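4.2 Mixed-tone floors and the reading of wear

We come now to the part of the study we enjoyed most. Section 4.1 dealt with plain floors, where every board or sheet was meant to be the same colour as its neighbour. Mixed-tone floors are a different matter, and a far richer one. By these we mean any floor in which planks, or the printed likeness of planks, are deliberately varied in colour from one to the next. They have become common in rented homes and small workplaces, yet almost all the published advice on judging floor wear was written with single-colour surfaces in mind.

The variety we met was a delight. In Bretbridge the older terraces still hold a good number of pine floors, stained at different times by different hands, so that a front room may run from honey to near black within a few strides. The newer flats by the station go in for greys. Grusberg has both kinds, often in the same building, and in one stairwell there we found old oak meeting a modern patterned covering along a brass strip, the two matched with real care. People chose these floors for all sorts of reasons, but one answer came back again and again in both towns: a mixed floor "doesn't show the dirt". We wanted to know whether this was so, and whether it was also true of wear.

Readings were taken under two kinds of light. The first was daylight from the nearest window, with curtains fully open and lamps off. The second was the room's own lighting after dark, left as the household would have it in the evening. For each floor the reader stood at the doorway, then in the middle of the room, and marked on a sketch plan every place that looked worn. The same floor was then checked by hand with the Skeka gloss card, which is laid flat on the surface and compared against its printed steps from 1 (fully matt) to 12 (mirror bright). A place was called worn if it fell two or more steps below the brightest part of the same room. We kept to this simple rule throughout, even for the patterned coverings, where it was harder to apply than we had hoped.

The full set came to 1664 readings. Of these, 1559 could be used; the others were set aside, mostly where a rug had been moved shortly before the visit or where polish had been laid on so thickly that the card gave no steady answer.

The first result is that people are quite right about dirt, at least from the doorway. Crumbs, dust and dried splashes were all harder to spot on mixed-tone floors, and the wider the spread of tones, the harder they were to spot. Grey and brown together did especially well at this, as the eye seems ready to accept almost any small dull patch as one more plank. Figure 9 gives an idea of the range of tone we have in mind. A floor with grey, brown and tan side by side offers very little plain ground for a mark to stand out against.

The second result surprised us. Wear was missed far more often than dirt, and it was missed most often in the middle of the room. From the doorway, low light skims the floor and a dull path between door and window shows up as a faint ribbon. Walk into the room and look straight down, and the ribbon goes. On single-colour floors it can usually be found again by comparing one board with the next. On mixed floors that comparison fails, for the boards were never alike to begin with. Several readers drew a clear path from the doorway and then, a minute later, left the same part of the plan blank.

Evening light made matters worse, though unevenly. A single lamp set low in a corner was better than daylight for finding paths — a lovely, cheap trick that we now use at home. Ceiling lights were poor in nearly every room. They fall straight down, as does the reader's own gaze, and between them they hide just what one is trying to see.

Repeated patterns deserve a word of their own. Printed coverings reuse the same few planks, and once a reader had noticed the repeat, wear became much easier to judge: one simply found the same knot twice, once by the wall and once in the walkway, and compared the two. We have called these twin planks. The idea came from a fitter's note in the Işık trade handbook, which suggests using them to match a patch after a repair, and it works very well for our purpose too. Readers who were shown the method before starting marked worn places more steadily between doorway and mid-room than those who were not. Old timber offers no such help, and for these floors we still rely on the low lamp and the card.

Section 4.3 takes up the question of edges and joints, where the gloss card cannot be laid flat.

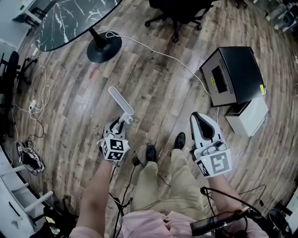 Figure 9. Wood-look plank floor in mixed grey, brown and tan tones, viewed from standing height.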